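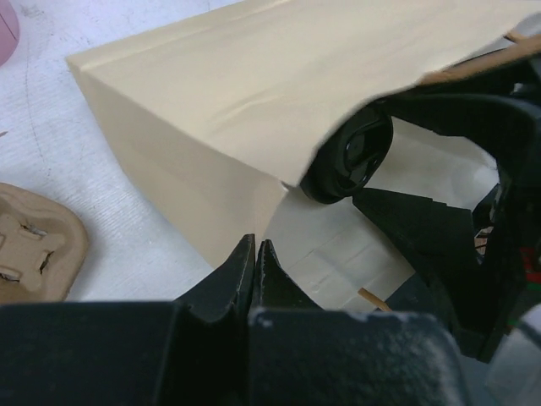
Figure 1. Cream paper box at the packing station, with white paper sheet and black round part.

Likberg packaging trial: progress report, September
Prepared by Kenneth Aquino for Kinga Dudás, Verari

1. Scope
The work covers the change from plastic mailers to paper boxes for small hardware orders shipped under the Jitness and Ene labels. Work package 1 (material selection) is closed. Work package 2 (box format and fold sequence) is in progress. Work package 3 (transit testing) has not started.

2. Work completed
The box blank has been revised 4 times. Revision 4 keeps the long top face of the earlier versions and moves the closing flap to the short end. The uncoated cream paper was retained. It takes a crisp fold along the scored edges, but the wide faces crease in handling. Soft wrinkles across the top face, of the kind visible in Figure 1, are classed as cosmetic and are not grounds for rejection.

The white interleaf sheet is now specified as a separate item. It was previously cut from leftover stock, and the size varied from one pack to the next. Sheets with fold lines from storage are accepted as long as they are not torn.

Packing instructions have been rewritten for the 13 part numbers in the trial. Drafts for the flat parts are approved. Drafts for the round parts are with the Likberg floor lead for comment.

3. Open issues
3.1 Round parts. Parts with a raised rim press against the paper and push the end of the box out of square. A narrower interleaf, folded double, will be tried next.
3.2 Curl at the end flap. The paper tends to curl along the free edge when blanks are left unstacked. Blanks will be stored flat under a board until they are needed.
3.3 Surface marking. Glossy black parts show rub marks more readily than the matt ones. The marking limit has not been agreed with Verari. A decision is needed before transit testing.

4. Materials and budget
Over 4000 blanks have been delivered against the first purchase order. The remaining revision 3 blanks will be used for fold practice and will not be shipped. Spending is within the approved amount for work packages 1 and 2. No transfer between budget lines is requested.

5. Next period
Complete the instructions for round parts. Fix the interleaf size. Book the drop and vibration tests. Send Verari a packed sample of each part number, with the marking limit form attached for signature.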